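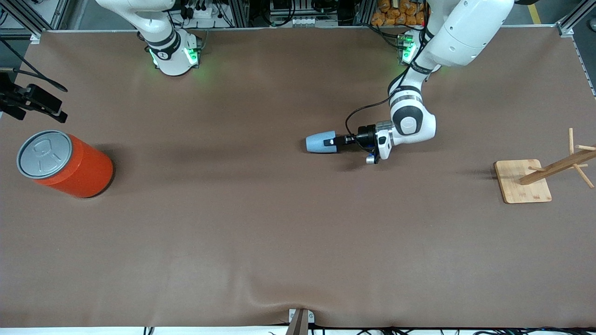 Kazlauskienė replied at 09:35 that the reset rule was being read too loosely at Kuvthorpe, and that an episode should not be counted as valid if anyone had reached over the table while an arm was still enabled. She asked for the ticket to be reopened until the wording was fixed.

Status: reopened
Site: Kuvthorpe
Cell: Kurix, two-arm bench
Task: cup to mug tree
Rule set: Clulerell working rules, section 7

Problem as first reported
Operators on the two shifts were following different reset routines. The early shift disabled both arms before touching any object. The late shift disabled only the arm that had been moving and left the other one live. Both had signed the same sheet, and the sheet allowed either reading. It said "make the arm safe before resetting".

What we checked
Went through the episode log for October, 2,283 entries. In 80 of them the log shows an object reset with one arm still enabled. No contact was recorded in any of them and no stop was triggered. They are still outside the rule as Kazlauskienė reads it, and I agree with her reading.

Checked the indicator colours against the cell sheet. On this cell green on the base means enabled, whether or not the arm is moving. Two operators had taken green to mean idle. The sheet in the folder was an old one and gave no colours at all. Replaced.

Checked the stop button on the operator side. Works on both arms. Tested again after a restart, same result.

Changes made
1. Section 7 now reads: "Disable both arms before any hand, tool or object crosses the table edge. This applies even if only one arm is in use."
2. If the gripper is holding something at the end of an episode, set it down on the cloth under control and open the gripper first. Then disable. Do not pull an object out of closed fingers.
3. Smooth the cloth only during a reset, with both arms disabled.
4. Look along the cables on the arms before re-enabling. Anything caught or pulled tight goes in the log, and the cell stays off until it is cleared.
5. Food and packaging are to be kept off the cell structure as well as off the table. The old rule only mentioned the table.

The 80 entries have been tagged "reset not to rule". They have not been deleted. Whether they can be used for training is a separate question and has its own ticket.

Update, 14:10
Late shift asked if disabling both arms means homing both again. It doesn't. The arms hold their position on this cell and can be re-enabled from where they are. Added a line to the sheet.

Update, 16:35
New sheet printed and in the folder, old one removed. Both shifts have signed. Kazlauskienė wants a week of logs before she will close this, so leaving it open and assigned to me.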